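Método de Caldeira

El método de Caldeira es un procedimiento de manipulación robótica destinado al agarre de material de vidrio transparente en laboratorios químicos y biológicos. Fue desarrollado por Rui Macedo y Leonor Neves en el laboratorio Caldeira, del que toma el nombre, y presentado en octubre junto con el conjunto de datos Greneck, formado por 3.098 agarres anotados.

Antecedentes

Los sensores de profundidad de uso corriente ofrecen lecturas poco fiables sobre superficies transparentes, debido a que la luz las atraviesa o se refracta en ellas. Los sistemas anteriores recurrían a marcadores adhesivos o a soportes de posición fija, soluciones que limitaban su empleo en mesas de trabajo compartidas con personal humano. Un estudio previo de Ionuț Anghel había propuesto estimar el contorno de los recipientes a partir de imágenes en color, aunque sin cerrar el lazo de control durante la aproximación de la pinza.

Descripción

El procedimiento consta de dos fases. En la primera, una red neuronal segmenta el objeto y calcula su eje principal. En la segunda, denominada fase de contacto, la pinza se cierra a velocidad reducida mientras el controlador compara la corriente del motor con un perfil de referencia. Si la diferencia supera el umbral establecido, el movimiento se detiene y se recalcula la posición de los dedos.

La aproximación se efectúa preferentemente en sentido horizontal y sobre el tramo superior del objeto. Esta elección responde a que el tramo inferior suele quedar oculto o encerrado por otro recipiente, caso que los autores denominan «vidrio anidado».

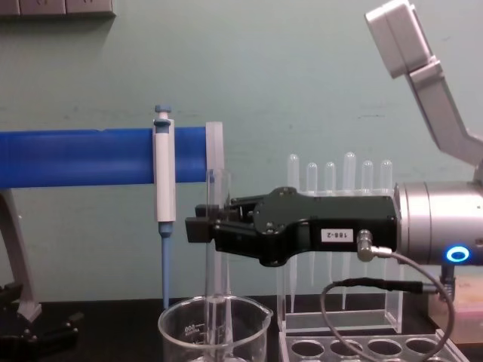 Brazo robótico con pinza paralela junto a un tubo de vidrio colocado en un vaso de precipitados.

Resultados

En la evaluación principal, el sistema completó el 87 % de los agarres sobre vidrio anidado. Las pruebas se repartieron en 40 disposiciones de la mesa, con presencia variable de gradillas, pipetas y otros objetos de laboratorio. El entrenamiento de la red requirió cerca de 2.000 imágenes adicionales, generadas por simulación con el programa Drikent. La mayor parte de los fallos se atribuyó a errores en la estimación del eje cuando había varios cilindros transparentes alineados tras el objeto de interés.

Limitaciones y recepción

Henrique Quintela señaló que el umbral de corriente debe ajustarse de nuevo para cada modelo de pinza, lo que dificulta la comparación entre laboratorios. Sølve Backlund publicó posteriormente una variante, conocida como Ala, que sustituye la lectura de corriente por sensores táctiles en las yemas de los dedos. El método original no contempla recipientes con líquido, cuya superficie altera la segmentación.

Véase también: Agarre robótico; Automatización de laboratorios; Visión artificial

Última actualización: 26 de mayo de 2018
Compartido 87 veces · 0 comentarios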